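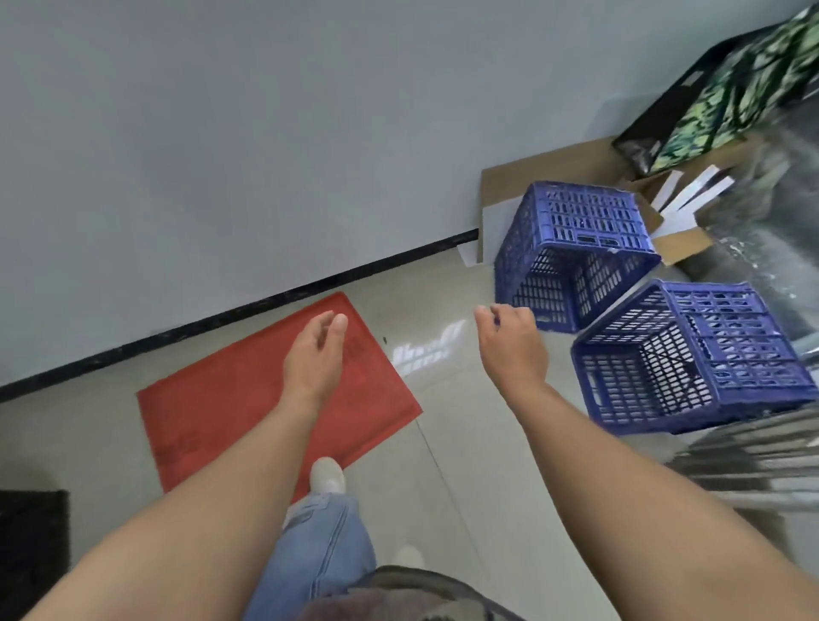
Bare hands, two blue crates, head-height view.

GRIPPER CORNER: where we are with the crate trials

Quick one this month, bench is a mess and I have a train to catch.

Short version for those who skip: the Kurnus two-finger is out. The Brophy three-finger is still in, just. Soft gripper from Fleliris arrived, is on the arm, first numbers below. And we have gone back to filming people doing the job by hand, which we should have done in the fall.

Longer version.

The task has not changed. Blue slatted crates, tipped over on a floor, get hold of one, set it upright. Sounds like nothing. It is a horrible job for a gripper. The walls are full of slots so there is hardly a flat patch to press on, suction was dead on day one, and the rim is the only part stiff enough to lift by. Plus when two crates end up corner to corner like the pair in the picture, the fingers need somewhere to go and there often isn't much of a somewhere.

Kurnus first. Nice build, quick, the controller talks to ours without any fuss. But the finger pads are wide and they catch on the slots on the way in. 22 failed approaches in one afternoon, nearly all the same failure: pad edge goes into a slot, arm keeps coming, crate slides away across the tile, force limit trips. Maarten Dewulf filed the pads down and got a bit further with it. Still no. Filed pads lose grip on the rim. Back in its box, thanks to Kurnus for the long loan.

Brophy. Slow to close, and I mean slow, go and get coffee. Once it has the rim it has the rim though. Best hold of the 3 by a distance. Trouble is the size of the thing, the palm blocks the wrist camera for the last stretch so we are going in blind right when it matters. Teresa Doherty has moved the camera out onto a side bracket and the view is better, but the cable now rubs on joint five and she isn't happy about it. Me neither. New bracket being cut.

Fleliris. Soft fingers, air driven. Went on the arm late so treat this as a first look. It forgives a bad approach, which the other two do not. Come in crooked and it kind of folds itself over the rim and gets on with it. Where it loses is weight: fine on an empty crate, sags with anything in it. We haven't tried the stiffer finger set yet. Waiting on a fitting that was suposed to be in the kit.

Now the hand footage. Teresa's idea. Camera at head height looking down, no gloves, short sleeves so the forearms are clear for the tracking. Ordinary floor, ordinary clutter, cardboard box and a bag and so on against the wall, mats down. We kept asking why the arm does badly outside the cell and the cell has a matt black floor with nothing on it, so. There you go. Shiny beige tile with a window reflecting in it is a different animal. The depth camera sees that bright patch as a hole. Maarten has a fix that drops any depth reading under a blown-out pixel and fills in from the neighbors. Works on tile. Makes a mess of the silver rack, anything with thin shiny bars really, so it needs more work.

What we want out of the clips is the hand shape before contact. How open the fingers are, what angle the wrist comes in at, which hand goes first. In the still, one hand is loose and open out over the red mat and the other is already curved up by a corner of the rear crate. That second hand shape is the one we can't get from the Brophy at all, the thumb side won't rotate far enough. The Fleliris gets close.

Target is 2000 clips. We have 300 labeled. Labeling is slow going and the tool crashes if you scrub backwards, save often, I lost a whole morning to it.

Other bits:

Controller update is on the Gerkotby arm only. Do not put it on the other arm untill Maarten says so, the homing offsets changed.

Whoever has the small torque wrench, please bring it back to the bench.

The speed limit is down for all floor work and stays down. Don't turn it up for a demo.

Full comparison table, with the stiff Fleliris fingers in it if the fitting turns up, goes out in April. If you have a gripper you think should be in the running, tell Teresa before then, and give her the flange drawing as well, not just the brochure.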